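Two hand grippers, one table

14/05/2026

I have had the Ninora and the Cirimow on loan at Rurkcombe until June, and I wanted to try them on the same jobs before giving either back. Both are hand-held, so no arm is needed. The Ninora costs less and weighs more. After 40 minutes my wrist had noticed.

I did 50 picks with each. The Cirimow dropped 3 and the Ninora dropped 2, too close to choose on that alone. The Tosh controller logged both without trouble, though its menu is slow and the cable is too short for my liking.

Grip pads matter more to me than the drop count. Ribbed ones are easier to wipe down.

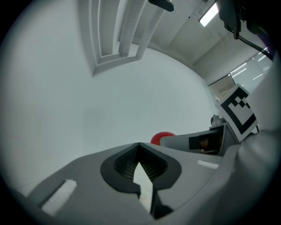
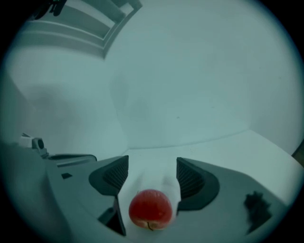
The second one has the ribbed pads in view, with the red fruit between the fingers.
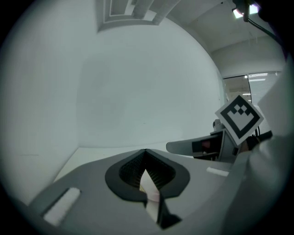
Can you use one calibration file for both grippers?
Each gripper needs its own, as the fingers open to different widths.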